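November 8, 2021
by Sveva Caruso

Gripper trial (bench robotics)

A gripper trial is what we call it when you bolt a hand onto an arm, give it a pile of ordinary stuff, and keep score. I've been running them for a good while now, and since I'm the one who keeps getting asked what the words mean, I'm the one writing the entry. Corrections are welcome, and Brunello Gentile has already sent me two.

Origins of the term

In our corner the phrase goes back to the Trandora bench notes, where a "trial" was one hand, one object and one attempt. Later it got stretched to mean the whole session, so if you're reading older notes, watch out! A log that says "19 trials" might be a quick half hour or most of a year. I use the newer meaning here and say "attempt" for the small one.

What gets compared

Mostly it's fingers. A two-finger hand with linkages (the Priltar is the one I know best) closes in a shallow arc, so the tips move forward a little as they come together. A sliding-jaw hand like the Batisar keeps its tips in a straight line the whole way. You'd think this would hardly matter, and with a tennis ball it doesn't. With a thin-walled plastic box it matters a lot, because a tip that swings can push the box away before the other side arrives.

After fingers comes the skin on the fingertips. Smooth pads are easy to wipe down and slide off nearly everything. Textured rubber holds better but picks up grit, and a gritty pad behaves like a different pad by the end of the afternoon. Brunello wipes his between every attempt. I wipe mine when I remember, and I write down when I did.

Then there's the camera. A fixed camera on a stand gives you a nice steady view of the table, right up to the moment the arm gets in the way. A wrist camera goes wherever the hand goes, so you always see the fingertips, but everything comes out tilted and the palm eats a big piece of the view. I like the wrist camera for deciding when to close and the fixed one for arguing afterward. Parisi, the controller we use, will record both together if you ask it nicely (the setting is two menus down and resets itself, don't ask me why).

How a session runs

There's no official way. Ours started as a page Brunello wrote in February and it has grown since. You pick six objects and put them in the same starting spots for each hand. You set the closing force once, at the start, and leave it alone, which is harder than it sounds when the thing keeps dropping your favorite mug. The operator calls each attempt before looking at the sensor readout. A lift counts if the object clears the table and stays up while the arm moves to the side and back.

Our longest comparison came to 552 attempts between the Priltar and the Batisar. The Batisar did better on flat things, and the Priltar was better at nearly everything with a curve to it. Boxes with rounded corners ended up in between, and we still disagree about them.

The container problem

Wide, smooth containers get their own heading because they cause most of the shouting. The walls flex, so the force reading climbs slowly and the controller thinks it hasn't arrived yet. If one fingertip touches before the other, you get a lean, and you have to decide whether to keep closing or back off and square up. I back off. Brunello keeps closing!

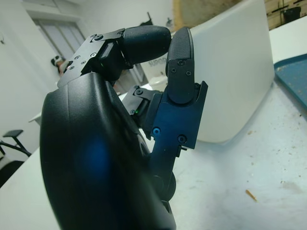
Vol. 2, p. 19

With a white container between the fingers like this, one tip is leaning against the side and the other is up by the corner, and I'd want to know how the wall feels about it before lifting anything. Notice how much of the upright finger's tip is covered in texture. On a smooth tip I'd have moved the hand lower.

Crumbs on the table are a related headache. Specks and bits of wood end up under a box and let it skate, so some people sweep before each attempt and others say a real kitchen table has crumbs on it too. I've gone back and forth on this. Lately I sweep for comparisons and leave it messy for practice.

Scoring and arguments over scoring

The plain score is lifts out of attempts. Brunello also keeps a "clean lift" column, for lifts with no second try at closing, and I think it's the more useful number, though I've told him it needs a better name. Drops on the way back down don't count against the hand in our sheet. They do in the Trandora notes, so don't mix the two tables without checking which rule was used.

See also: fingertip pads; linkage hands; wrist cameras, mounting of.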